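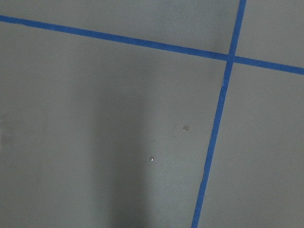 Jun 24, 2019

I wrote my grandmother's obituary in February and I keep meaning to put down how that went, partly for my cousins and partly because I had no idea what I was doing and would've loved to read somebody else's version first.

So. The funeral home (Doller, out past the feed store) was very kind and handed me a form. Name, date of birth, survived by, preceded in death by. I filled it in at the kitchen table with a cup of coffee and thought, well, that's done! Then I read it out loud to my aunt and she went quiet and said it could be anyone. And it could. It had all her dates in it and no pie crust and no swearing at the crossword.

The second try was way too long. I put in everything – the years at the glove counter, the station wagon she drove to Manole every summer with the windows down, the time she won a ham and gave it to the mailman. I was so pleased with it. Then I found out that our paper charges by length, and mine came to $695. For one day! I sat in the car for a bit after that phone call.

My aunt's idea was to do 2 versions, a short one for the paper and the long one for the funeral home's website, where they let you have 2000 characters for free. I still had to cut, but cutting to 2000 felt a lot better than cutting to six lines. The ham stayed. The glove counter got half a sentence.

The hard part was the "survived by" list. You'd think you know your own family, but do the step-grandkids go in with the grandkids? (Yes. We put them in with everybody else, in order of age, and I'm glad we did.) Do you list the ex-husband she still had over for Thanksgiving? We went back and forth on that one for a whole evening and ended up calling him her longtime friend, and he called me up afterward and cried. I spelled one great-grandchild's name wrong. The website fixed it the same day, but the paper couldn't, so there's a clipping in a baby book somewhere with a typo in it that's all mine.

And yes, the cat is in there. Tomik is listed right after the great-grandchildren. One relative thought that was disrespectful and told me so in the parking lot, but Grandma bought that cat a birthday cake every year, so I'm at peace with it.

If you have to write one of these, call the paper for prices before you start, and read it to somebody who knew the person. Get the spellings in writing, too, from the parents.

The long version is still up on the Doller site. My cousin also posted it on the Fundley page we set up for the library bench, so you can read it there if you want the ham story. The bench goes in next month and I'm told it faces the bakery, so she'd have a good view of who's buying what.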